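March, late evening

Spent the afternoon in the practice room at Stuncombe and came home unconvinced. Prasanna says a tidy room makes a calm patient. Maybe so. I have been making beds for long enough to doubt it, and the sheets on ours were a mess again by three. Shahnaz wants the bins sorted by color, orange-red up top, light blue under. Fine. Give it a week.
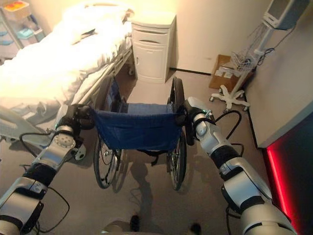 Then there's the wheelchair question. Park it by the bedside cabinet, says the new sheet, every time. I'd like to see whoever wrote that get a drawer open with a chair in the way. The backrest sags too, and I was told that is how folding chairs are. Over 600 dollars for a replacement, according to Rigoberto, who got the price from Dravden and believed it. I don't.

Must ask Shahnaz about the pillowcases tomorrow. Feet sore. Soup again.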